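Lovamholm Residents' Handbook
Care of the Home: Small Tubes, Vials and Sample Bottles

Residents are asked to keep small clear containers together in one place. Transparent items are easily lost against a pale worktop, and a round one will roll if it is set down near the edge.

Before sorting, clear a table and wipe it dry. Lay long tubes flat in the middle, with shorter vials alongside and pointing the same way. Check each label while the item is lying down. Any container without a label should be set apart and should not be reused for food or medicine.

Empty containers may be washed in warm water with a little soap, rinsed twice and left for 10 hours with the caps off. Coloured rings and collars should be wiped with a soft cloth only, as scouring pads will mark a shiny finish.

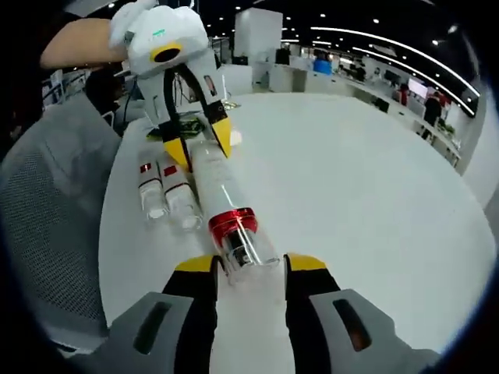
Store no more than 3 long tubes in one drawer tray, and line the tray with felt or folded kitchen paper. Vials are best kept in a shallow box with a lid. Spare trays may be requested from the Berville office during August.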